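Workshop notebook, soft goods bench
December, entry opened 14:10
Entered by Teun Leemans; read over by Hanyu Lei

Subject: small fabric pouches, sorting and care before storage.

The pouches received from Pimton were taken out of their carton and laid out by size. The delivery note gives 80 pieces, of which 10 are set aside for the Jatoi sample drawer. The remainder stay with the workshop until the Fema shelving is free.

Each pouch is to be emptied, turned out at the seams and brushed along the bottom edge, where lint collects. Side labels are left in place. Where a label has become difficult to read, the item is entered under its color and size, and no attempt is made to guess at the wording. Hanyu Lei has asked that the color be written in full – "orange and pink", for example, and not "bright" – as last year's list could not be matched to the stock afterwards.

Zippers are tested by hand, three times in each direction. A stiff zipper receives a little wax on the teeth and is tested again after an hour. Oil is not to be used on fabric items under any circumstances; the stain on the Zimura set has still not come out.

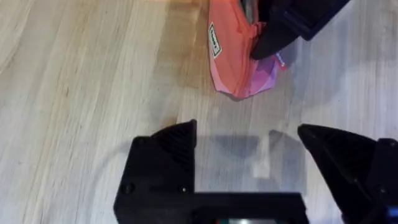 Folding remains unsettled. The soft pouches do not hold a crease and open again once released, so the flat stack used for the canvas items is unsuitable. For the present they will be stored upright in the shallow trays, opening toward the front, with no more than 10 to a tray. T.L. prefers them rolled; H.L. considers that rolling strains the side seam.

Outstanding: tray labels, wax (one tin left), reply from Pimton regarding the replacement zipper pulls. Storage reference for the whole group is 885.

Entry closed 16:35.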